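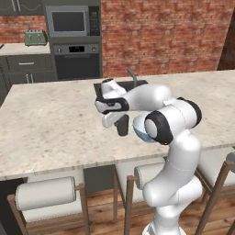

Skinard Cards is a collection of scanned student registration cards from Astano College, with a text table that goes with them. The cards cover the years when the college was still in the old building on Stevens Street. Each card has a name, a program, a signature and in most cases a small portrait. The card stock is cream with little flecks in it, and many readers ask if these are stains. They are not. The countertop in the picture has the same kind of surface, pale cream with tan and gray flecks, only the flecks on the cards are much finer. Please do not clean them away with a filter, you will lose the dots and commas in the handwriting too.

Contents

cards/ has 3000 scans, front side only
backs/ has 59 scans of back sides, where somebody wrote a note
table.csv has one row for each card
programs.txt explains the short codes for the programs

Columns in table.csv

card_id: the number stamped in the corner
name: typed as on the card, also when the spelling looks wrong
program: short code, see programs.txt
portrait: yes, no or torn
signature: clear, faint or missing
remark: free text, often empty

How the table was made

All rows were typed by hand from the scans. A second person checked every row in the signature column, but the remark column was checked only in part. When two readers did not agree on a letter, it is written in square brackets. The box marked Zindell was water damaged before the scanning, and 30 cards from it have no readable program. They have the code UNK.

Known problems

Married names were sometimes added later in other ink. We kept both names, with a slash between them. The evening students used a smaller card, so their scans have a wide gray border. In version 2 the borders are still not trimmed.

Use

Free for family research, reunions and teaching. Home addresses are covered in the scans and are not in the table. If you find yourself or a relative and want the portrait taken out, write to the archive desk with the card_id. The desk is closed on Sunday and in October.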